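Home | About | Join in | Shop diary | Contact

Wanted: one table person for our Saturday packing sessions

May 7, 2022
By Soledad Bermúdez

Right, I need help, and I'm putting it up here first before I go and pay for an advert!

If you've been reading for a while you'll know I run Cullero out of the old dairy building in Iston. We sort donated craft bits (buttons, ribbon ends, beads, wool, all of it) and turn them into packs for schools and clubs. Last year we sent out 638 packs, which felt like loads, and then somebody at Millet asked if we could do 1,000 by the end of August. I said yes on the phone before I'd thought about it. So here we are.

I'm looking for 2 people really, but one of the spots has already gone to my neighbour's daughter, so it's one left. The job is table work. You take a tub, tip it out, sort what's in it, fill the packs, wipe down and start again. It's all done on the big white table, which I love more than is sensible. I painted it matt myself (two weekends, and my knees have never forgiven me) and after years of sorting beads on my dark kitchen worktop, it's such a treat to be able to see what you've got in front of you.

The wiping down matters more than you'd think, by the way. Bits of thread and grit get everywhere, and if they end up in a pack of white felt I will hear about it from a teacher. 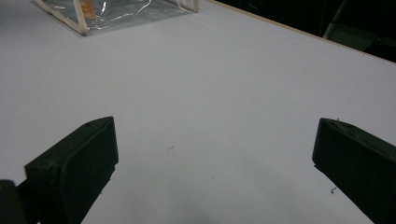 You don't need any experience. I'd like someone who's happy doing the same thing for a couple of hours with the radio on, who doesn't mind me talking, and who'll tell me if a tub is driving them up the wall so we can swap. Decent eyesight or decent glasses, either is fine. You can sit or stand, and there's a kettle and usually cake.

Sessions are mornings, ten till one, and I pay £49 a session, cash or bank transfer, whichever you like. Bus from Tresby stops at the end of the lane, and there's parking in the yard if you don't mind potholes.

If that sounds like you, use the contact page and tell me a little about yourself (no CVs please, I never know what to do with them!). Come along for a morning before you decide, and I'll pay you for that one too.

Soledad x

14 shares | 6 comments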